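How I Wax a Sticky Wooden Drawer

My friend Mỹ Chu has been asking me to write this down for ages, so I'm finally doing it! You only need an hour, and most of that is waiting around with a cup of tea.

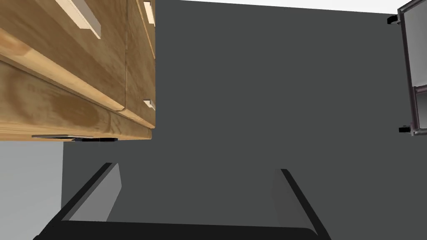 What you'll need

A plain white candle (the cheap kind is great)
Sandpaper, one sheet of 100 grit and one of 200
A soft brush or an old toothbrush
A dry rag
A pencil

Step 1: Find the tight spot

Empty the drawer and slide it in and out a few times. Listen for the scrape, then pull the drawer all the way out and look for shiny patches along the bottom edges of the sides. Mark them with the pencil.

Step 2: Clean the runners

Brush out all the dust and crumbs, right to the back. I once found a whole bobby pin wedged in a dresser I'd been fighting with for two winters - I was so mad at myself.

Step 3: Sand a little

Use the 100 grit on your pencil marks, then go over them with the 200. Stop and test the fit often. You can always take off more!

Step 4: Rub on the wax

Wipe everything down, then rub the candle hard along the bottom edges and the runners inside. Go back and forth until it feels slick under your finger. Put the drawer back and work it in and out a bunch of times to spread the wax.

If it still sticks in November when the heat is on, check the joints for a loose corner. Mine gets a fresh coat every spring.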